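Small clip hanger for socks: clips slide off the hooks, coating question

Posted in Laundry & Drying, July 2024

sukance_645

Hi all! Hoping somebody has been through this before me. I dry pretty much all our small stuff indoors (no dryer, tiny bathroom, long story) and I've switched from a folding rack to one of those hangers with a row of hooks and metal clips dangling off them. Mine's the cream one, plastic coating over wire, and the clips are the silver spring kind with long wire loops that go over the hooks. I got it secondhand, so no box and no instructions.

Mostly I love it. Fuzzy socks especially, because they used to take forever draped over the rack and now air gets at them from every side. But I have two problems. First, when I tug a sock down without opening the clip all the way, the whole clip hops off its hook and I end up fishing it out from behind the toilet. Second, the loops swing around and get crossed with the ones next door, so by the end of the week I've got a tangle.

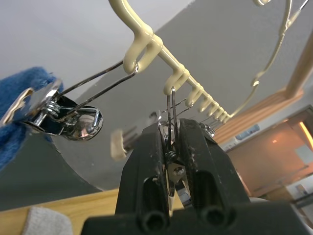

I've thought about squeezing the hooks tighter with pliers, but I'm scared of cracking the coating and getting rust on white things. Has anyone done it? Or is there some trick to loading these that I'm missing? Also, do the clips leave marks on thicker fabric, or is it just me being heavy-handed?

skorik

Don't use bare pliers! I did that on my old one and the coating split right at the bend. It looked fine for a while, then I found a little orange line on a pillowcase and that was the end of that hanger.

If you really want to close the hooks up, wrap the plier jaws in a scrap of old T-shirt and go a tiny bit at a time. Do it when the room's warm, too. I had much better luck with mine in June than I did trying the same thing in a freezing utility room, when the plastic was stiff as anything. You only want the opening a hair narrower, so the loop still goes on but needs a little wiggle. Close it too far and you'll never get the clip off again when you want to swap it.

For the hopping-off thing, though, I'd change how you take stuff down before you bend anything. One hand on the clip, squeeze it fully open, let the sock drop into your other hand. I know, it's slower. I used to just yank everything at once like I was picking fruit, and half my clips ended up on the floor.

As for marks, yes, on fuzzy socks I get a flat spot where the jaws were. Clip by the cuff or right at the toe seam and you won't notice it. Rub it with your thumb and it mostly fluffs back up.

foren398

just get a new hanger, they're cheap. or use clothespins

gazi_at_home

I'm going to stick up for the hanger, because I've had 2 of these going for years and I wouldn't be without them!

The tangling is nearly always from moving the hanger while it's empty. When the clips have something in them they hang pretty straight, but carry it through a doorway with nothing on it and they all swing into each other. What I do now is gather the clips in one hand before I lift it, then let them go once it's hung up where I want it. Takes no time at all and I haven't had a proper knot since.

Loading order helps too. I start at both ends and work toward the middle, heavier things on the outside, so it doesn't tip while I'm still filling it. Socks from the same pair go side by side (matching them up later is the worst chore in the house, I will die on that hill). If something's really heavy when it comes out of the wash, give it another spin or roll it in a towel first, or it'll drag the whole thing down on one side.

And for loops that won't stay put, try a twist tie around the loop just under the hook, loose enough that the clip can still move. The paper ones go soggy, so get the plastic kind. I agree with skorik about not bending things until you've tried the easy stuff. Mine still has its original shape and the coating's fine, apart from one chip on the end that I dabbed with clear nail polish.

sukance_645

Thank you! Going to try gathering the clips before I carry it, that's exactly when mine tangle. Pliers are going back in the drawer for now. Will report back on the twist ties once I find where I put them.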